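Plestorano Bedroom Set 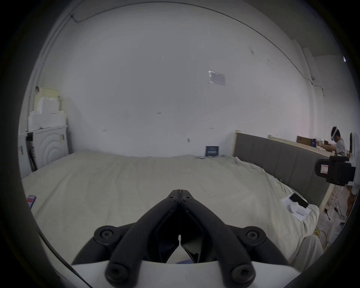
Bed with cream sheet and gray padded headboard, room 3.

This set is about beds and the small things people leave on them: phones, papers, cloths. It has 721 pictures from 8 rooms in Dellach. The sheets were not ironed, and we left the folds as they were.

Files are sorted by room. Labels are in labels.csv, one line for each object. A phone on top of papers gets two lines — one for the phone, one for the stack.

Known problem: 40 pictures from June have no room number yet.

Contact: Leonilde Moreira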